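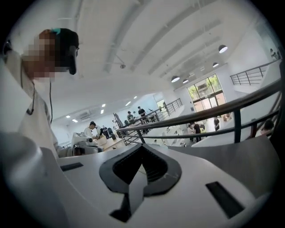
tealgrove
We're taking over a big open hall in Gronville for a small bag repair and sewing business and I need to sort out the lighting before we move the benches in. It's one long room with a white ceiling and parallel beams running across it. At the moment there are small recessed rectangular lights on one side and black dome pendants, white inside, on the other. My partner wants to keep the pendants. I want to take them down and run plain strip lights along the beams. We mostly work on black and dark brown bags, and finding a black stitch line on black fabric is hard on the eyes by mid afternoon. Budget is small. What would you do?

Holten
Keep the pendants. A white interior throws a decent amount of light downward, and you already have the wiring. Change the bulbs first and see how you get on. Strip lights the whole length of a hall will cost you more than you expect once you pay an electrician to work at that height.

m_clasus
Disagree with Holten. Pendants are fine over a dining table. For sewing you want even light, and with domes you get a bright circle and then a dark patch between one and the next. I did upholstery under domes for two years and moved my table every time the job got wider than the circle. Go with the strips.

Holten
You had them hung too low, then. Raise them and the circles overlap.

m_clasus
They were up as high as the cord went.

Kirsty Sheehan
I'd leave the ceiling alone for now and spend the money on task lamps. One clamp lamp per bench, on an arm, set low and off to the side. Light coming in from the side puts a little shadow along the stitching and you can see it, even black on black. Straight down from the ceiling it all goes flat, whatever fixture you buy. Also, what color are your table tops? Dark bags show up well on a light top.

tealgrove
Light wood. I hadn't thought about side light. Would a clamp lamp hold on a thick top?

Kirsty Sheehan
Measure the edge first. Most of the cheap clamps open to 2 inches and that's it. If yours is thicker, get the kind with a screw-down base.

mckinnon_r
Does the room have much daylight? If so, put the benches where the window or door is to your side and save the lamps for evenings.

tealgrove
Yes, there are glass doors and it's a bright room in the daytime. The trouble is we'd have people walking past the benches to get in and out.

mckinnon_r
Leave a walkway and set the benches back from it. You'll still get plenty.

Holten
Glass doors also mean glare on anything shiny. Patent leather will drive you nuts.

tealgrove
We hardly get any patent. I'll buy 2 lamps to start and leave the pendants up until April, then decide. My partner will take that as a win.

m_clasus
Still say strips. Post again in April.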